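Home | Talks | Hosting at Home | Contact
Print this page | E-mail this page

Speaker notes: Glasses for a Small Table
Monar Home Evening, December

Start with the storage question. People buy a set of six and then ask where it goes. A hanging stand takes up one round spot on the table or counter, and the glasses hang by the foot end with the bowls down.

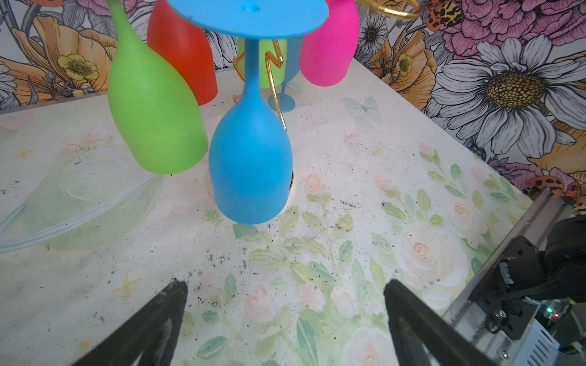 Ask who keeps glasses in a cabinet. Most hands go up. My own cabinet in Casia was 10 inches deep and I could never reach the back row.

Talk about color next. When every glass is a different color, guests keep track of their own. Two close shades can get mixed up, so hand those to people at opposite ends of the table. Mention silicone here - it bends a little when you grip it, and it suits a patio or a room with kids in it.

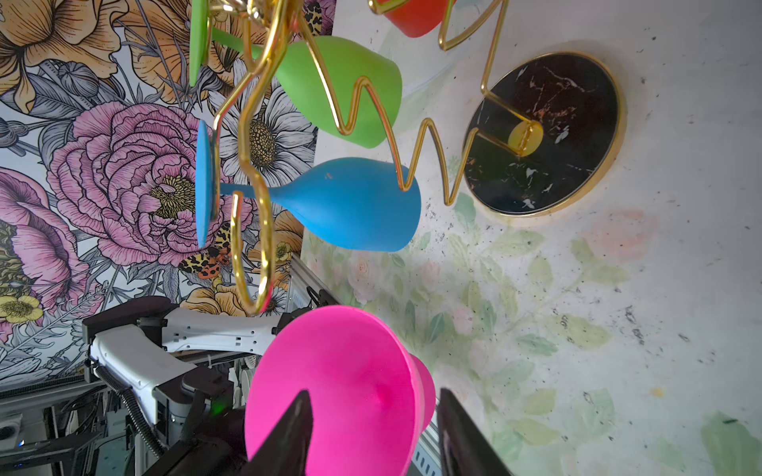 Bataineh

Pause for questions on washing. I use warm water and a soft sponge, and I let the glasses air dry before they go back up.

Loading the stand: back of the stand first, then the sides, then the front. Slide the stem in and let the foot rest above the wire. Taking them down goes the other way, front first. Turn the glass upright once it is clear of its neighbors.

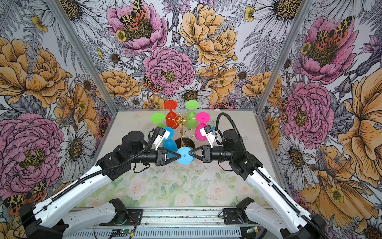
Where to put the stand

Center of the table if you are serving from there. If food is going in the middle, move it to a side table before people sit down. At the Faseck supper we left it by the bread and everyone had to reach across.
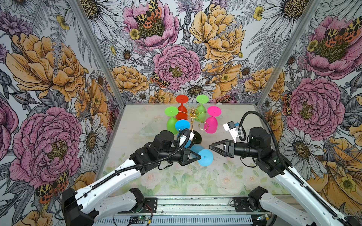 A patterned room can take bright glasses. Keep the plates plain and skip the printed napkins.

Handout is on page 111 of the binder. Leave time for the sign-up sheet, then break for coffee.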